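Ladberg Opens Its Doors in the Old Druvbridge Rope Works, Bringing Art, Benches and One Very Long Argument About Lettering

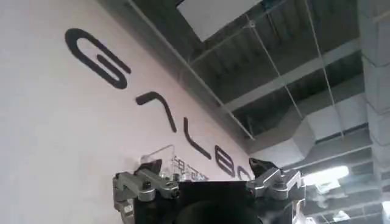
DRUVBRIDGE, March. Ladberg, the community arts and print studio that has spent most of its life in a basement with a sump pump, will open its new home in the former Druvbridge rope works this month. The new space covers 1,139 square yards, all of it above ground. Members who have become attached to the sump pump may visit it at the old address until the lease runs out.

The move gives Ladberg a public exhibition room, a letterpress shop, a paper store with a door that closes, and classrooms that can be booked by the hour. It also gives the studio a street entrance. Visitors to the previous location were asked to go through a shoe repair shop, down a flight of stairs, and past a boiler, and a surprising number of them kept coming back.

"We looked at places that were closer to downtown and places that were in better shape," said Mekdes Alemayehu, director of Ladberg. "The rope works was neither of those. It was long, it was bright, and the landlord answered the phone."

The building has a history of being slightly the wrong shape. Rope makers needed length, so the main hall is very long and rather narrow, and every tenant after them has had to decide what to do about it. A carpet wholesaler used it for carpet. A roller skating club used it for one winter and complained about the turns. Ladberg has put the presses at one end and the exhibition room at the other, which means the people making noise and the people looking quietly at prints will have to walk some distance to annoy each other.

Renovation was led by the design practice Alteo, with Lesia Romaniuk as project architect. The brief she received from the membership ran to many pages and contained several requests that could not exist in the same building. Members wanted more daylight in the paper store and also wanted the paper kept out of daylight. They wanted an open floor plan with walls.

"I have kept the brief," Romaniuk said. "I take it out when other clients tell me they are being difficult."

The opening exhibition, "Ascender, Descender," is a show of drawn, cut and printed letters by Sayaka Kawaguchi, who came to lettering after a first career designing bus timetables. She describes the timetables as the stricter discipline. Her new work includes large prints from hand-cut blocks, a set of alphabets with one letter left out of each, and a long scroll on which the same word is written until it stops looking like a word. Visitors are invited to decide for themselves where that happens. Kawaguchi's own answer is posted near the exit, in small type.

Alongside the exhibition, Ladberg will begin its spring class program. Introductory letterpress is taught by Rocío Quiroga, who asks students to bring an apron, a short text of their own and realistic expectations about commas. Setting a paragraph by hand takes most beginners an entire evening. Quiroga reports that it has done more for the local habit of writing short than any amount of advice.

Other classes this season cover bookbinding, paper marbling, and a session on mending torn maps, which was added after members kept bringing in torn maps. Children's workshops run on weekend mornings and use water-based inks. The studio has learned from experience to say so in advance.

The new building also houses the Sala Collection, a donation of 2,737 pieces of wood type that reached Ladberg packed in biscuit tins with no list of any kind. Sorting fell to archivist Ngaio Cosgrove, who has so far cataloged 1,636 of them. The collection is strong in the letter E and badly short of the letter S, so printers planning posters for sausage suppers, spring sales or Sala itself are advised to talk to her first.

"People ask when I will be finished," said Cosgrove. "I ask them if they have any spare S's, and the conversation generally ends there."

Members will be able to borrow cataloged type for use in the shop. Uncataloged type stays in its tins, and the tins stay in Cosgrove's office, where there is a lock and also Cosgrove.

Ladberg remains a member-run studio. Membership includes use of the presses after a safety lesson, a flat file drawer, and a vote at the annual meeting, which last year was used mostly on the question of the kettle. The studio now owns 2 kettles. Day passes are available for people who would like to print something without taking a position.

Admission to the exhibition room is free. The hall is heated, though visitors who remember the basement may find that it takes them a while to believe it. Step-free entry is from the river side of the building, and there is bicycle parking in the yard.

Members of the press are welcome to attend a preview on opening day at 10 a.m., with coffee. Interviews with the artist and the project architect can be arranged through the Ladberg front desk. Requests to interview the sump pump have already been declined.

About Ladberg

Ladberg is a community arts and print studio in Druvbridge. It provides presses, classes and exhibition space to artists, students and anyone with something to say in fairly few words.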